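Tresa Snack Table Set – README

Contents

Short clips and stills of a snack being set out on, and cleared from, a white table. Each clip covers one small job: putting a tray down, placing a wrapped item, moving a cup, picking up a loose piece of food. The set was put together for the Jakby project and is now kept with the Zeleke and Cumau sets, which use the same folder layout.

Layout

clips/ – one folder per session, 60 clips in each
stills/ – two or more stills per clip, same numbering
labels/ – one plain text file per clip
notes.txt – changes since the last release

There are 9 sessions. Session 3 was re-exported in December after the colour settings were found to be off. If you downloaded it before then, please get it again.

Items and label names

tray – the blue plastic tray, usually at the left end of the table
foil – anything wrapped in foil or in a foil pouch, opened or not
baked – cookies, rolls, biscuits and other small baked pieces
cup – any drinking cup, with or without liquid
bin – any larger open container beside the table

We don't label flavour or filling. Crumbs are left out unless they're bigger than a fingernail. Where foil and a baked item touch, each gets its own label – please don't merge them.

Known problems

Shiny foil makes the outlines rough, and clear cups are sometimes missed against the white tabletop. The line between cookie and roll was too hard to hold to, so both went into baked in this release.
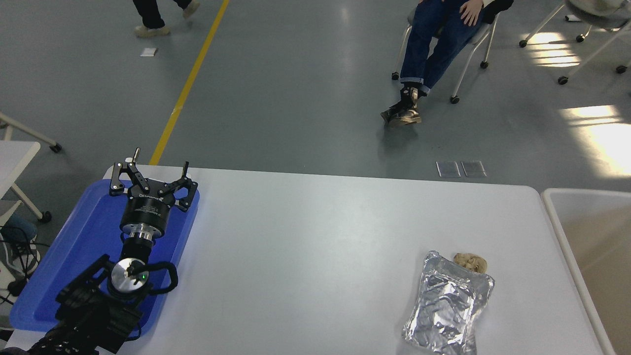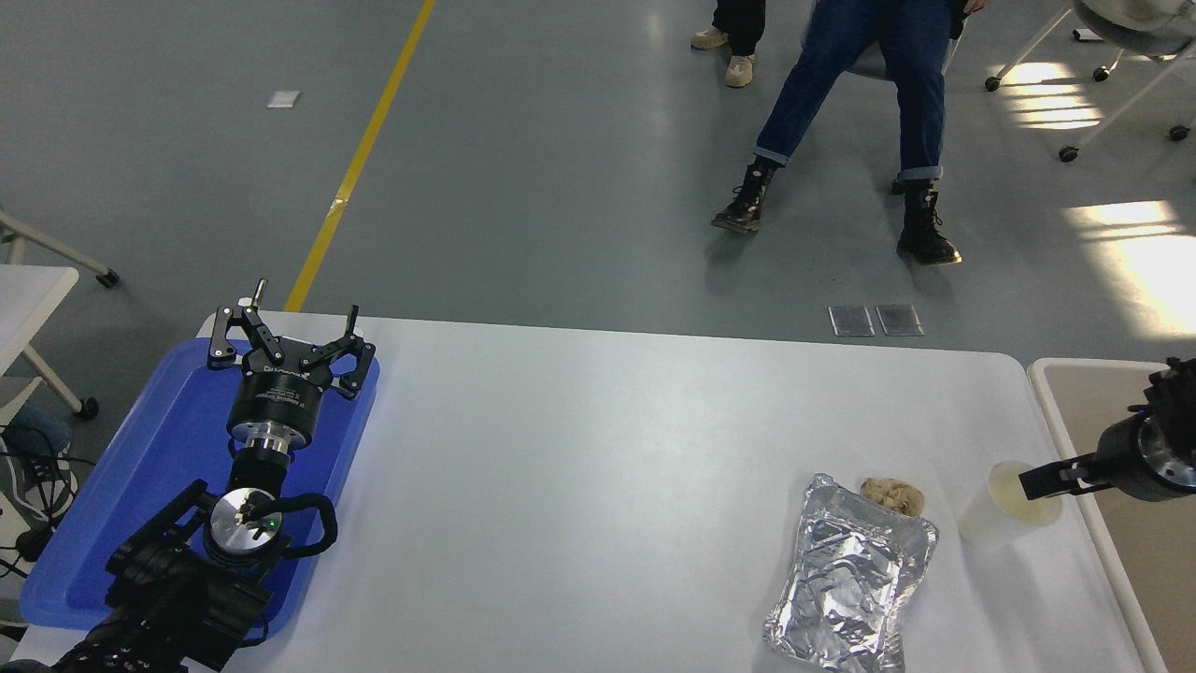

Foil on the right side of the table and a small baked item near it, in both.

Comments

Ashraf Shawky: I'd still like to see baked split in two. I went through the labels for one session and most of the cookies were easy enough to tell from the rolls. Could the unclear ones go in a third group, with the old labels kept in a separate folder for people already using them?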